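6. Running the desk demonstration on an open day

This section covers the mouse-moving demonstration with the Plondix hand-held gripper. It assumes the tool has been assembled and charged as described in section 3, and that the demonstrator has completed at least one practice session. Questions about the content of the session go to Margarida Seixas. Questions about the tool itself go to Glenys Ellwood at the Menness workshop.

6.1 Before visitors arrive

1. Choose a desk against a wall, with the front edge clear so that visitors can stand on both sides of the demonstrator.
2. Leave the ordinary things on the desk where they are. Visitors follow the work more easily when it is done on a desk like their own.
3. Put the mouse near the front, either on its mat or on the bare desk surface.
4. Squeeze and release the trigger 14 times. The fingers should open fully each time.
5. Check that the ribbed pads are seated squarely between the fingers and their mounts. A pad that has slipped will twist the grip.
6. Start a new session on the Prostier tablet and type in the group name. Groups are limited to 11 people.

Note: The tablet keeps its clock from the last sync. If the time of day is wrong, correct it before starting the session.

Caution: Keep power strips and trailing leads out of reach of the fingers. If a lead gets between them, release the trigger fully and lift the tool straight up. Do not pull sideways.

6.2 Showing the grip

1. Hold the tool low over the desk with the fingers open.
2. Bring it forward until there is one finger on each side of the mouse. Go slowly – people at the back need time to see.
3. Stop before closing. Point out the two fingers and the magenta pads, and say which part your hand moves and which part follows.
4. Close gently until both fingers touch. Do not squeeze further.
5. Lift the mouse a little, move it to the new spot and set it down flat.
6. Open the fingers fully before drawing the tool back.
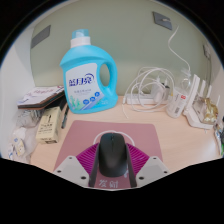
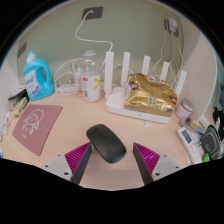

Fig. 6-1 and Fig. 6-2. Gripper fingers on either side of the mouse: on the pink mat (6-1) and on the bare desk (6-2).

If one finger touches well before the other, the mouse will be pushed across the desk. Open again, shift the tool towards the far finger and repeat from step 4. It is fine for visitors to see this happen.

6.3 Letting visitors try

1. Hand over the tool with the fingers open and the trigger free.
2. Ask the visitor to put the wrist strap on before taking the weight.
3. Allow 70 seconds for each turn. The tablet beeps at the end.
4. Save the turn, or choose Discard if the visitor does not want it kept.

Note: Children may use the tool with an adult holding the rear handle. The Ackroyd strap has a shorter setting for small wrists – pull the tab through the second slot.

Caution: Do not let visitors close the fingers on a hand, even lightly.

6.4 After the last group

1. Close the session and wait for the green tick.
2. Wipe the pads with a dry cloth. Do not use spray cleaner on the ribs.
3. Return the tool to its case with the fingers open.
4. If the tablet shows code 531, the last turn was not saved. Leave the tablet switched on and tell Glenys before the next session.

For the Thursday evening visits, leave the case unlocked in the store cupboard. The late group uses the same tool.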